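Category: Press releases / Semiconductors

Print this page | E-mail this page

Flatska extends Jakdale programmable logic range with two low-power devices

December 25, 2021 – Flatska has added two field-programmable gate arrays to its Jakdale range. Both are meant for designs where production volumes do not justify the mask costs of a custom chip. They share one package outline and pin layout, so a board can move from the smaller part to the larger without being redrawn.

Each device has nine clock inputs and seven banks of input/output pins. Bank voltages are set separately. Configuration data is held in on-chip flash memory and no external boot device is required.

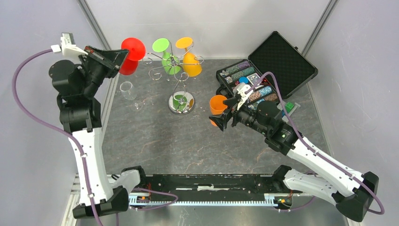
Early-access customers were asked to comment on the tool flow. Skokero replied that moving its existing source code across had required changes to the timing constraints only, and that it would like the power estimator to report figures for each bank – a function Flatska has scheduled for the July release of the tools.

Evaluation boards are supplied through Chin, the distributor for the range. Samples of both devices can be ordered now. Data sheets, errata and package drawings are held in the document library under the Jakdale heading.

Contact the press office | © Flatska 2021 | Back to top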